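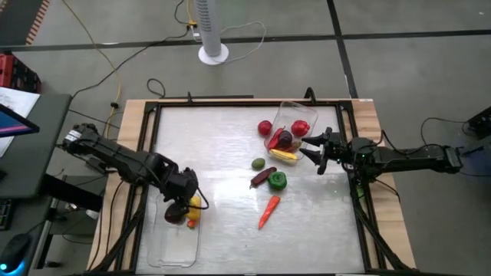

Ticket: Spare parts and second cell, budget request
Opened by: Mahnaz Shahbazi
Site: Plemard
Status: Waiting on vendor
Priority: Normal

Request
We need a parts order and a decision on a second two-arm cell before the March budget closes. The current cell is used for the produce sorting task with play vegetables and clear plastic containers. I have 1,000 left on the equipment line and would like to know what can go on it.

Entry 1
Went through the quote from Wosine. It lists gripper fingers, a cable set and table clamps as one bundle. We don't need more clamps. Asked if the bundle can be split.

Entry 2
Wosine says yes, but the fingers alone have a minimum order of 50. That is more than we would use on one cell. It only makes sense if the second cell is approved. Left this line open.

Entry 3
Question from purchasing: why not order the second cell with the same metal work surface? Answer: glare. The aluminum gives a bright patch in the head camera view and I would like to try a matte top first. Please quote the frame and the top as separate lines. The extrusion frame can stay as it is.

Entry 4
Jetuvow quoted the matte top. Delivery is 9 weeks. Payment terms are 60 days. The price is fine, the delivery is not, if we want it in place this spring. Asked for a sample piece in the meantime so we can test it under the camera.

Entry 5
Floor space check for the second cell. Cables now run across the concrete near the table, including a yellow one and a black power cable. Before anything else goes in next to it, I want cable covers added to the order. They were missing from the first budget and they are missing from this one too. Added as a new line, price to be filled in.

Entry 6
Adjei can supply the cable covers and the play food. We should get a second set of the food in the same order. Both cells have to run the same items or the results can't be compared. Peppers, corn, tomato, carrot and lime at least. Clear trays and containers in the same size as now, please, no substitutes.

Entry 7
Wosine came back with a split quote. Cable set approved and charged to the equipment line. Fingers on hold.

Open items
Sample of matte top from Jetuvow
Price for cable covers from Adjei
Yes or no on the second cell from purchasing

Next update when the sample arrives.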